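Search this book Enter a word or phrase Go

Chapter 4
Listening to a Movie

Let me start with a confession. For the first few years that I taught film, I hardly talked about sound at all. I'd spend a whole class on a single camera move, and then somebody would ask about the music and I'd say something like "yes, it's very effective, isn't it?" and hurry along. I didn't have the words. I'd grown up reading reviews that gave nine paragraphs to the pictures and half a sentence to the score, and I figured that was the right split.

What changed my mind was a movie called Flonddale. You may not have seen it, and that's fine, because I'm going to lean on it for most of this chapter and I'll tell you what you need as we go. It's a quiet drama set in a mill town, 135 minutes long, and the first time I watched it I came out shaken and couldn't say why. Not much happens. A woman comes back to sell her mother's house. She sells it. There's one argument, and it's over a piano stool. So I went back the next night, sat in the same row, and shut my eyes for the first reel. (I do recommend this, though maybe tell your friends first so they don't think you've nodded off!)

With my eyes shut, it was a different movie. There's a hum under the opening, very low, and it goes on for so long that you stop noticing it. Then the woman opens the front door of the house and the hum stops. I'd felt that moment in my stomach the first time through and had given all the credit to the actress's face. She's wonderful, don't get me wrong. But a good part of what I'd felt was the mill going silent.

I want you to try a version of this before you read any further. Pick a movie you know well. Find a stretch of 20 minutes or so, and listen to it with the picture off. Keep a sheet of paper next to you and write down whatever you hear, in whatever words come to you. "Squeaky" is fine. "Sort of a whoosh" is fine too. We'll get to the proper terms later in the chapter, and they'll stick much better if you've already gone looking for the things they name.
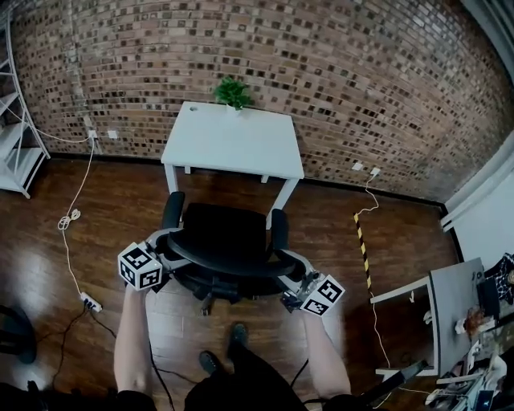

Now, when my students do this, their lists nearly always come back lopsided. They write down the talking, they write down the music, and then they run out. So let me give you the rest of the drawer. There are footsteps, doors, cloth, dishes, breathing. There's the sound of a place when no one is speaking in it, which people in the trade call room tone, and which is different for every room you'll ever stand in. There are sounds from things you never get to see - a train two streets over, a neighbor's radio. And there's silence, or what passes for silence, because a movie almost never goes completely dead. When one does, you'll see people in the theater look around to check whether something broke.

Most of those smaller sounds weren't recorded on the day. That surprised me when I learned it, and I was well past 30 at the time. The footsteps you hear are quite likely somebody in a studio, in borrowed shoes, walking on a tray of gravel while they watch the screen. This is called Foley work, and we'll spend all of section 4.3 on it. I think it's one of the loveliest jobs in the movies, and I'd have been terrible at it, since I can't clap in time.

A second movie will come up a lot, and it's as far from Flonddale as I could get. Cullgate is a big, loud prison-break thriller, and a lot of critics were rude about it. I was rude about it myself, in print, and I'd like to take some of that back. The story is a mess and the last half hour is mostly running. But listen to how the place is built! Each wing of the prison has its own echo, so that by the middle of the movie you know where you are before the camera shows you. When the main character crawls into the laundry, the echo drops away and everything gets close and soft, and you relax right along with him. That's careful work, and I walked straight past it because I was busy complaining about the dialogue.

I bring this up so that you'll be a bit kinder to "bad" movies than I was. One department can be doing beautiful things while another one falls on its face. A review that gives the whole movie two stars hasn't really told you that.

A few practical notes before we get going. You don't need fancy equipment. Ordinary headphones will do, and I'd pick them over laptop speakers, which swallow the low end - you'd miss the mill hum in Flonddale entirely. Watch each clip at least twice. If your school subscribes to Skoreo, the clips for this chapter are filed there under the section numbers, and if it doesn't, the scene descriptions in the text should give you enough to follow along. Questions marked with a star are harder, and I'd be glad if you argued with me on them.

We'll start in section 4.1 with the human voice, and with the odd fact that we'll forgive a blurry picture much sooner than we'll forgive a line we can't make out.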